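Tristcombe to end paper plates in school cafeterias by June

6 Mar 2018

The Tristcombe school board voted Monday night's budget item through without changes, clearing the way for all 8 of the town's public schools to switch from paper plates to reusable ones before the end of the school year.

The change will start at Fimden Elementary after spring break and reach the high school in June. Students will scrape their own plates and leave them at a return window, and kitchen staff will wash them between lunch periods.

Ingeborg Tanner, the district's food services director, told the board that Fimden alone throws out 800 paper plates on a normal school day. Most have food on them and can't be recycled, so they go into the same dumpsters as the rest of the cafeteria trash.

"We buy them, we use them for twenty minutes, and then we pay to have them hauled away," Tanner said. "I would like to spend that money on food."

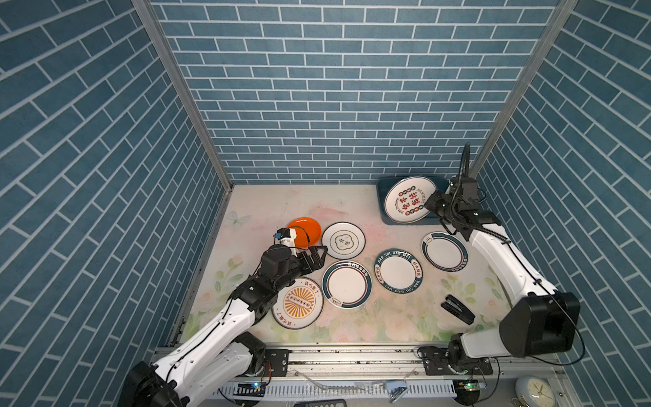 Five of the schools already have dishwashers big enough for the job. The other three took theirs out when the district moved to paper, and their kitchens will need new plumbing and wiring before a machine can go in. Until that work is finished, their plates will be driven to the high school kitchen every afternoon and brought back in the morning.

The board looked at two suppliers. Carré offered a heavier plate at a higher price, with free replacements for the first year. Julen offered a lighter one that comes in several colors and stacks in the racks the district already owns. The board chose Julen on Tanner's recommendation. She said the younger children had trouble carrying the heavier plate with a full lunch on it.

Not everyone at the meeting was in favor. Two parents asked whether lunch would get shorter if students had to line up to return their plates. Tanner said Fimden would open a second return window and that the lunch period would stay the same length. She agreed to report back to the board on waiting times after the first month.

A cafeteria worker from the middle school asked who would do the extra washing. The plan adds one part-time position at each school, and the hours will be offered first to people already working in the kitchens. The jobs will be posted on the district website next week.

Students who bring lunch from home won't be affected. Paper plates will still be kept on hand for field trips and for days when a dishwasher is out of service. Trays and forks are staying as they are for now, although the board asked for prices on metal forks to replace the plastic ones at the elementary schools.

The district tried reusable plates once before, at the middle school, but dropped them after one semester when too many went missing. Tanner said most of those ended up in the trash by mistake. The new return windows will be placed ahead of the trash cans, with a staff member standing nearby for the first few weeks.

Families with questions can call the food services office during school hours. The next board meeting will take up bus routes and the repair of the high school gym roof.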